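Home | Threads | Saved | Log in

Posted 09/08/2018

1/ Budget season at Farnholm, which means I get to explain to people with nice chairs why a robot needs a second arm. A thread on buying two arms when you went in wanting one.

2/ The job is sorting. Stuff comes in, stuff goes in the right bin, repeat until lunch. We started looking in April with a spreadsheet that had 5 columns. It now has 20, and one of them is just called "hmm."

3/ First lesson: the arm is the part with the big price, so it's the part everyone argues over. Meanwhile the grippers, cables, mounts, spare fingers, table and training days stroll in the back door holding hands.

4/ My favorite line on the Wirnix quote was "integration, as required." As required by whom? I asked. It was required by them.

5/ Our bins, for the record, are the cheapest thing in the project and the only purchase approved the same day. Yellow, red, and a big cream tub. Procurement loved them.

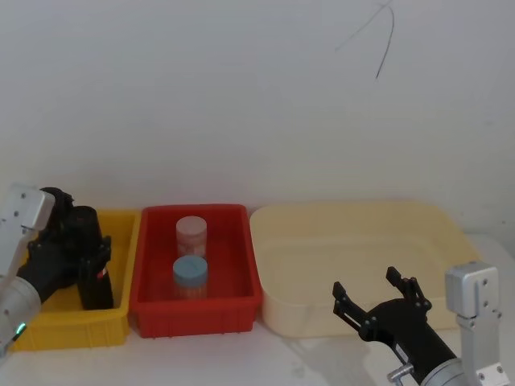 6/ Do you need to buy both arms at once?
Only if the work needs two hands in the first year. Otherwise buy one, but pay for the table, the controller and the floor space as if the second is coming, because adding those later costs more than the arm's discount saved you.

7/ We did not do it that way. We bought both, since Mersha's bundle price expired on a Friday and I am weak.

8/ Grippers deserve their own line in the budget. Ours have two fingers and will take on small jars and tall, narrow things. Ask them to take on a wet paper bag and you're shopping again. I put in 3000 for gripper parts and was told it looked "padded." It was the only honest number on the page.

9/ Things I left off the first draft and had to go crawling back for: spare cables, a service visit, somebody's time to write down how it all works. That last one has no part number, so finance can't see it. I've started calling it a "documentation module" and it sails through.

10/ Test with your own junk. The Bellalier demo used perfect little cubes. Charming cubes. We don't sort cubes. Bring the dullest, lumpiest items you handle all week and ask the sales rep to run those, then watch the rep discover an urgent phone call.
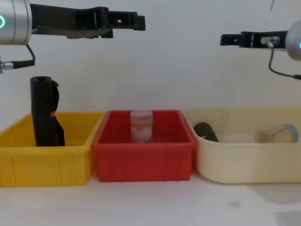
11/ Kirsty Ashby wrote back that I should stop comparing arm prices and compare what each seller charges for the third year of support, and that I'd want to be sitting down for it. I was standing. One of them wanted 2931 a year to answer emails.

12/ So now there's a support column too, right next to "hmm."

13/ If you're planning one of these, my whole method: price the arm, price everything touching the arm, then price the person who gets called when it stops. Send the total to your boss on a sunny day. Have a smaller version in the drawer, and don't let on that the drawer exists.

14/ Next up is the floor space request. I've asked for a room with a door. Wish me luck.

Comments (4)

pallet_jill: "As required" got us too. Make them write a cap on it before you sign.

Tomasz R: Did you look at leasing? We lease ours and the monthly number scares people less, even though it adds up to more.

rustbeltruth: Putting "documentation module" in my next request, thank you

deskfan2: My boss follows you so there goes the drawer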